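Records depot: Nellville and Komarum submit bids

Two towns have lodged bids for the regional records depot, which must leave its Ravn premises when the lease ends. Nellville offers a 5-hectare site beside the railway station, with road access already built. Komarum proposes a former council yard and a 2,000 square metre extension.

The depot employs 100 staff. Its move would also transfer the business rates paid on the building - a point both councils raise in their submissions. The Skerier district has withdrawn, citing the cost of flood works.

Bids will be scored on transport, running costs and room for growth. Written comments are accepted until noon on the last working day of February and should not exceed 4,000 characters. 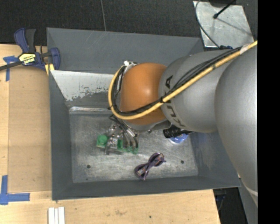
Where to read the bids

Both submissions are held at the Ravn district office, ground floor, and at the main library in each town.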